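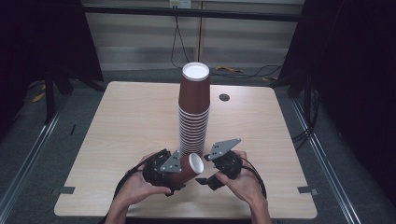
What is cup unstacking used for in robot learning research?
It is a test of contact control, in which a policy must free one paper cup from a nested stack without crushing it.

The Nendex method trains such policies from demonstrations recorded with hand-held grippers.

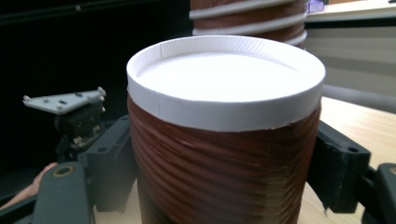 Each demonstration pairs video with finger motion - no robot arm is needed at this stage. The first set, released on 29 Apr 2022, held 164 demonstrations. A later set, Usuga, raised the total to 200.
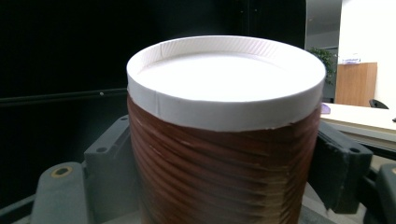
Training runs in 2 stages. The Flelitz encoder is fitted to the video first, then frozen while the policy learns to predict the next 32 finger positions.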